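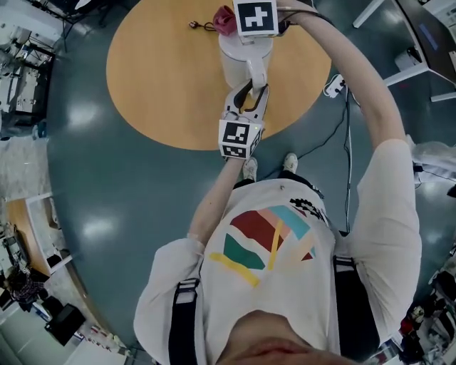
Section 4: Cleaning the outside of your kettle

I've wiped down more kettles than I care to admit, and the outside is the bit people skip. Limescale gets all the attention (it has its own section, after this one) while the body quietly goes grey with fingerprints and toast grease. White ones like mine show everything. Before you start, pull the plug out of the socket and lay the lead on the table next to you, well clear of the cloth. A round table is lovely for this, as you can get at the kettle from any side, and any old cloth will do. A dark pink one is fine, so long as the dye doesn't run! Test it on a saucer first if it's new.

CAUTION: Never put the kettle or its base in the washing-up bowl or under the tap. Wait for it to go completely cold as well. I once went in too early with a Bridik and had a sore thumb for days.

What you need
A soft cloth, a second dry one, a bowl of warm water and a small squirt of washing-up liquid. I use Cordero, but it's nothing special and your usual brand will be fine.

1. Unplug the kettle and tip out any water left inside.

2. Dip the cloth in the bowl and wring it out hard. Then wring it again. It should feel barely damp.

3. Take hold of the handle with one hand and keep it steady. Wipe with the other, starting at the lid and working down towards the bottom.

4. Go round the lid slowly. Crumbs collect along the join, and a cotton bud gets them out nicely.

5. Wipe the handle last, the underside too — that's where the sticky stuff lives.

6. Dry the whole thing with the second cloth, then wipe the plug and lead with a dry part of it. No damp cloth on either, please.

7. Leave it all to air for 26 minutes before plugging in again. (I set the oven timer and go and do something else.)

Note: If you have the Wukness 158, the lid lifts right off and you can wipe the rim separately. On the older Wukness 111 it's hinged, so don't force it. I've snapped one and the replacement took until July to turn up.

Note: Scouring pads, cream cleaners and anything with bleach in it will dull the finish for good. For tea stains I make a paste of bicarbonate of soda and water, dab it on with a finger, leave it while I do the spoons and wipe it off with the damp cloth.

If the lead is nicked or the plug looks scorched, stop there and don't use the kettle. The Kurham repair desk can fit a new lead on most models, so have the number from the base ready when you ring.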